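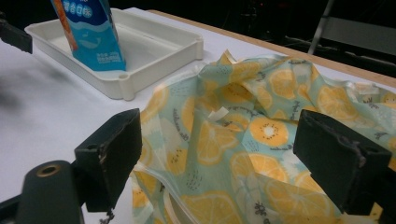

Vilém Hrnčiar gets asked the same thing at every family dinner: when can he send one home with them to do the dishes? His answer has not changed much in the four years he has worked at Elter, a small automation company in Trovcombe.

"I tell them to buy a dishwasher," he said. "It's a robot that does dishes. It works because you do the hard part, which is loading it."

The hard part is what Hrnčiar works on. His group uses hand-held grippers, tools a person holds and moves while doing a chore, so that the motion can be recorded and used to train a machine. The chores are small ones. Put a snack in a bag, clear a tray, fold something and set it aside.

I asked whether a machine can do any of that today.

"Some of it, on a good day, with things it knows," he said. "A box on a flat table is fine. If the box is always the same box, it's more than fine, and that has been true for years. People at home don't live with boxes on flat tables." 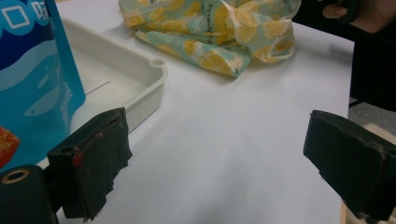 Soft goods are where he thinks most claims about home robots fall apart. A plate has one shape. A shirt, a towel or a shopping bag has a new one every time it is put down, and the program has to find an edge before it can do anything else. Hrnčiar pointed to the cloth with the yellow lemons on it, bunched up at the back of the table. "Where would you pick that up? You know right away. You couldn't tell me how you know. The tray is easy next to that, it has a rim and the rim stays put."

He keeps a log of test runs on the machine side. In the last set there were 696 attempts at getting an item into a soft bag, and he would not give me the success rate. He did say that the failures were mostly dull. The fingers closed on one layer of fabric when they needed two, or the bag slid along with the item.

"A person fixes that without stopping. The machine finishes the motion with nothing in its hand and thinks it went well."
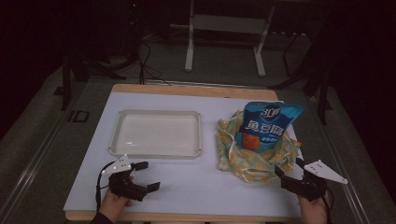
Šindelář disagrees with some of this and told me so by phone. At Lolgate, he said, nobody needs a machine that can handle every bag in the world. They pack 31 kinds of item, the bags come flat from a supplier, and a robot that got most of them right would already be worth having on the night shift. He thinks people in research wait too long for the hard version.

Hrnčiar had heard that before and didn't argue much. "He's right about his floor. If you control what comes down the line, you can do a lot now. I would put one in there. I wouldn't put the same one in my mother's kitchen."

The difference, he said, is who cleans up. A shop has someone nearby who can clear a jam and restart the line, and the cost of that person can be planned for. In a kitchen, the person clearing the jam is the one who wanted the chore done for them.
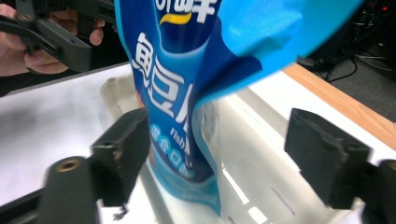 Packaging brings its own trouble. Snack pouches crinkle, they reflect the lights, and the contents shift when you tilt them. Squeeze too little and the pouch slips, squeeze too much and you crush the food. Hrnčiar said he would take a hard plastic tub over a pouch any day, and that stores keep moving the other way.

I asked him for a date anyway. He wouldn't name a year for the home. For simple packing in a shop, with a person watching, he said it is a matter of price.

"Ask me what it does when the first try fails," he said. "When that answer gets better, I'll tell my family."

His next round of tests starts in July. Towels are on the list, and so are pillowcases, which he is not looking forward to.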